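Section 6: Running the food sorting drill

Okay, if you've made it through Section 5 your arm is homed and the Torko software sees it, so now we get to the fun part! This is the drill we use every Tuesday at the Clisstead robotics club, and it's what you'll be scored on at the Camunlow meet, so do it slowly the first few times.

1. Wipe the table. Crumbs of eraser get into the gripper and I've picked out more than 100 of them by now.

2. Put the plate down on the left and scatter your food on the rest of the table. I like to keep things a bit apart at first, then push two of them close together once I'm feeling brave.

3. Load the file called drill_8 and set the speed to 6. (It goes higher. Please don't, at least until you've done a clean run.)

4. Bring the open gripper down over the first item, stop, and check that you have a finger on each side.

5. Close in small taps. When the force number stops climbing, you're done. Anything up to 499 is fine for the plastic food.

6. Lift straight up, swing over to the plate, lower, and open.

CAUTION: Hands off the table while the arm is enabled, even if something rolls. Hit pause first, then reach in. 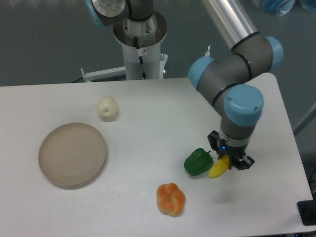
Step 5: the banana between the fingers, with the pepper right next to it.

Note: When you go for something with a close neighbor, turn the wrist before you go down so neither finger lands on the other piece. I skipped this for my whole first month and chased that pepper all over the place.

If the arm stops halfway and the screen says LIMIT, back up one move and come in from a different angle. Still stuck? Go to the Fernandes reset in Section 8 and start again from step 3.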